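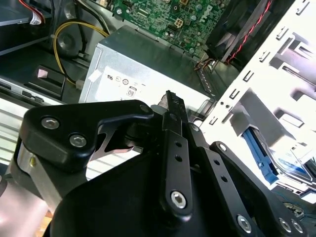
Opening Up the Old Tower: Workbench Tips

There's a special kind of fun in taking the side panel off a desktop computer! If you have an older tower slowing down under the desk, give it an afternoon. You need a Phillips screwdriver, a soft brush, a can of air and somewhere to put the screws.

Before you start

Shut the machine down properly, switch it off at the back and pull the plug. Then hold the power button in for a few seconds. Touch bare metal on the case before your fingers go anywhere near the motherboard, and do it again every time you come back with a coffee (the coffee stays on the other table).

Lay the tower on its side on an old towel. You'll see so much more than you would crouching on the floor with a flashlight in your teeth.

Cables first

Take photos before you unplug anything. Four is usually enough, one from each side of the case, plus a close one of any plug you can't name. Masking tape flags are great too. My neighbor Morena Monti writes on hers with a laundry marker and can still read them years later.

Ribbon cables want a gentle pull on the connector, never on the ribbon. Small power plugs often have a little clip, so squeeze that and wiggle. If it won't budge, look again for the clip before you pull harder.

Leave the power supply closed. Brush the vents, blow the dust out of the grille, and let that be the end of it. The parts inside can hold a charge long after the plug is out.

Dust

Hold each fan still with a fingertip while you use the air, and work in short puffs with the can upright. Drive cages collect fluff in every slot, and a dry half-inch paintbrush gets it out beautifully. If the hard drive sits on plastic rails, slide it out, brush behind it and keep the rails with the drive.

Somewhere for every tool

I used to lose the small screwdriver 9 times in one job. Now everything I reach for has a holder of its own above the bench, and wow, what a difference! A flat plate with a row of holders does the trick, and it's worth mixing the shapes.
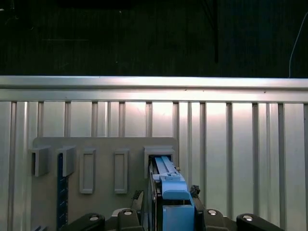 Put the things you grab most at whichever end is nearer your good hand. A ruler can hang straight down with its markings showing, so you can check a screw length without taking it off the wall. Boxy sleeves suit chunkier tools, and if you have access to a 3D printer you can make holders to fit exactly what you own. Print one, try it for a week, then print the rest.

Leave a spare slot or two. You will buy another tool, I promise.

Screws go in an egg carton, one cup for each stage of the job, filled left to right and emptied right to left on the way back. Then plug the monitor in and test the computer before the side panel goes on.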